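Humanoid keeps missing the pillow on our club task, only on the couch
posted by fluron_kid in Student Projects

Hi all, robotics club at our school, we have a project due end of October called Edow. Task is simple, robot walks up to the couch, picks up a pillow, hands it to a person. Works great on the lab table. On the couch it reaches too far and closes on nothing. Using the pick script from the Madigan starter kit, pretty much unchanged. Log says target is 102 mm above the seat, then on the next run 172 mm. Same pillow, didn't move it. Restarted everything, swapped the network cable, no change. Feet are where we want them I think.

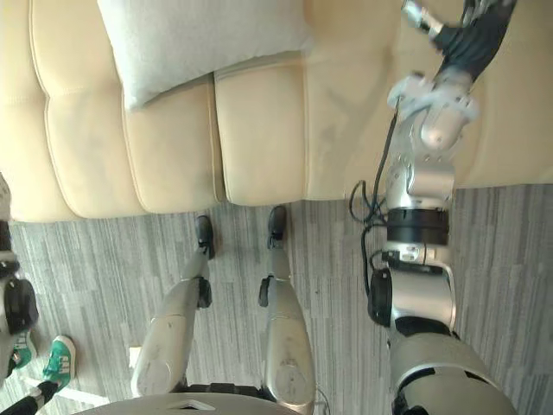
Right arm going out over the seat, pillow still on the couch.

Is this a calibration thing or a software thing? We have 2 practice slots left before the demo so cant try everything. Thanks in advance

isamlow_mentor
Looks like depth noise to me. Smooth cream leather is a pain for depth cameras, shiny spots give you junk points, and a light gray pillow on top doesn't help much. Your two numbers are 70 mm apart with nothing moved, so I wouldn't touch the arm calibration yet.

Stuff to try, in this order:

Log the raw depth for 100 frames with the arm parked and the robot standing still. Plot the height of the pillow patch. If it jumps around, it's the sensor or the lighting, so turn off any lamp pointing at the couch and run it again.

Throw a plain matte blanket over the seat. Rerun. If the height settles down, there's your answer, and ask your teacher if the blanket can stay for the demo.

Then look at how the script picks its height. If it takes a single frame change it to the median of a bunch. Few lines of code.

Also don't let it plan on points grabbed while the arm is already moving. The hand gets in the way when you come in from the top, and then part of your "pillow" is fingers.

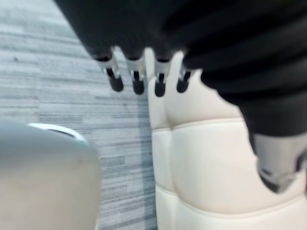 So take the reading first, arm out of the way, save it, then move. Stop with the fingertips above the cushion and check the gap by eye before you let it close. Slow speed, somebody on the stop button the whole time. Do that a few times and write the gap down, you'll know pretty fast if the error is always the same direction. Always the same = calibration. All over teh place = depth.

gearbag
had the same thing last year. our seat was squishy and the table wasnt, dunno if that matters. we just moved the robot closer and it kinda worked

fluron_kid
Ran the parked test at lunch. Height jumps all over. Blanket tomorrow, will post the plot after.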